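Fullisa shared workshop, monthly members meeting, March

Present: Ivar Strömberg (chair), Trevor Oakley, Jonatan Halvorsen, Valter Haugen (notes). Apologies Conall Mac Mathúna.

Started 6 pm. Last minutes ok'd, one fix, the vise was Trevor's not Jonatan's.

1. Benches. Still getting left messy. Jonatan wants everything put back in drawers same night. Trevor says fine for his stuff but half of it has no drawer. Long talk. Agreed: small tools and loose bits go on a plate or tray at the end of a session, not straight on the wood, and whoever opens up next sorts them. Trial till next meeting.
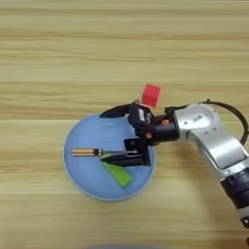
Ivar asked who owns the plates, Trevor brought them from home, doesnt want them back. No glue or oil on them please. Screwdrivers go back on the rack by the door once sorted, handles up. Wedges in the offcuts box. Kids' blocks to the shelf under the window, Jonatan to label it.

2. Tabletop. Trevor wants to oil the light wood table. Valter against, last time it was sticky all week. Ivar to ask Engström what they'd use. Parked.

3. Money. 347 in the account after the Plulto invoice. Lamp repair still to come out of that. Jonatan asked about a new drill, Ivar said not under 500 in the bank. No vote taken.

4. Keys. 3 sets out, Conall has one, others with Ivar and Trevor. Jonatan to get Conall's while he is away. Traltberg want to borrow the room one evening, ok if they sweep up after.

5. AOB. Sunday clear-out, bring boxes. Radiator by the sink knocking agian, Trevor will bleed it.

Actions: Jonatan label + key. Ivar call Engström, reply to Traltberg. Trevor radiator. Valter send these round.

Next meeting same time, Conall to do notes.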